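Skarton spot tables — README

Hi! If you landed here you probably want the localization tables from our membrane receptor imaging and not my life story, so: they're in the folder called tables, one file per cell, and you can open them in anything that reads plain CSV. Everything else is detail, but please read the part on drift before you plot anything.

What's in it

There are 2736 single-molecule tracks from 674 cells, all from the same cell line, all labeled with the same dye. I did the imaging at Brevgate with Veronika Kerekes, who also built the flow chamber (the drawings are in the extras folder, and yes, you can reuse them). Joaquim Carvalho wrote the spot finder. We call it Bodnár and it lives in its own repo, so don't look for it in this one.

Columns

cell — cell ID, same as the file name
track — track number, starts over in every file
t — time in seconds from the first good frame
x, y — position in nanometers, drift corrected
x_raw, y_raw — same thing before correction
photons — background already subtracted
flag — 0 is fine, 1 means the track crosses another one, 2 means I looked at it and didn't like it

I know flag 2 isn't very scientific. Mostly it's tracks that sit right on the cell edge, where the background goes lumpy and the fit starts chasing it. Keep them or drop them, but please say which you did if you publish something. I drop them.
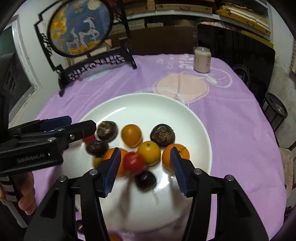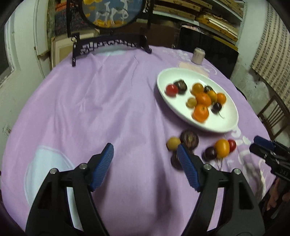 Fruit on a white plate, both times.

Drift

The stage wandered quite a bit in the first runs, which were done back in October, and we corrected it with beads stuck to the glass. Files with 3 or more beads in view got the full correction. Files with fewer only got a straight-line fit, and you can tell them apart by the word "linear" in the header. If you care about anything slower than a few seconds, leave the linear ones out! I spent a very excited afternoon on what looked like slow directed motion and it was the stage. Raw positions are in there so you can try your own correction, and if yours is better I'd love to have it.

Known problems

The photon counts in batch 6 are too high. The camera gain was set differently and I haven't had time to redo the calibration — positions are fine, just don't compare brightness with the other batches.

A few files have a blank line at the end. Some readers choke on it. Sorry.

Track numbers skip where short tracks were thrown out, so a gap doesn't mean you lost data in the download.

Getting it to run

The small plotting script needs Davonar for the track overlays (any version I've tried works). Without it you still get the histograms. Run it from the top folder or it won't find the tables.

Changes

9 May 2020 — added the raw position columns, fixed swapped x and y in batch 2, rewrote most of this file.

Questions go in the issue tracker, please, and paste the header of the file you're asking about. Veronika reads the ones on the chamber, I read the rest.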